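Skumow Workshop | Category: Meeting minutes / Cell upkeep

Search minutes Go

Two-arm table cell, upkeep meeting
23 February 2019

Present: Ryan Tindall (chair), Kenneth Kerr (minutes), L. Pintér
Apologies: none

1. Previous minutes
Agreed with one correction. The gripper order number should read 2634.

2. Near arm, cable
Kenneth reported that the wrist cable on the near arm was pulling tight when the forearm reached the left side of the table. He has re-run it with a longer loop and checked it at slow speed. The strap on the upper arm stays where it is. Pintér asked for the same check on the far arm – Kenneth to do this before the next meeting.

3. Fault log
The near arm stopped twice on a joint limit, at cycles 321 and 1119. Both stops were cleared from the pendant. Ryan thinks the start pose is too close to the limit and will move it. No parts needed.

4. Gripper fingers
Pads changed on the near arm. After the change the fingers closed slightly off center, so the tool offset was taught again. Small utensils are to be used for the pick test over the cutting board, at low speed, before full runs start again.
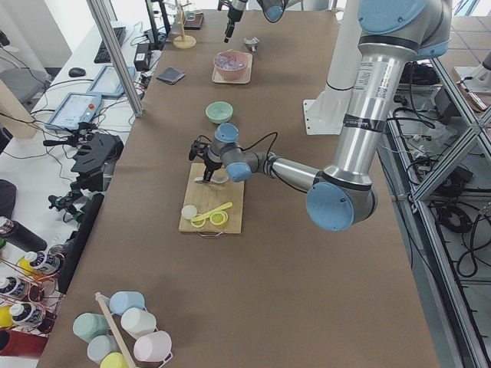 5. Table covering
Paper to be replaced when it tears or lifts. Whoever replaces it checks the board position against the saved program and signs the log.

6. Spares
Fella quoted $90 for a set of finger pads, delivered to Zornville. Approved. Kenneth to order two sets.

7. Any other business
Pintér asked that pendants be logged out at the end of a shift. Agreed.

Next meeting: March, date to be set by Ryan.

Recent items
Far arm brake check
Pendant backup procedure
Minutes archive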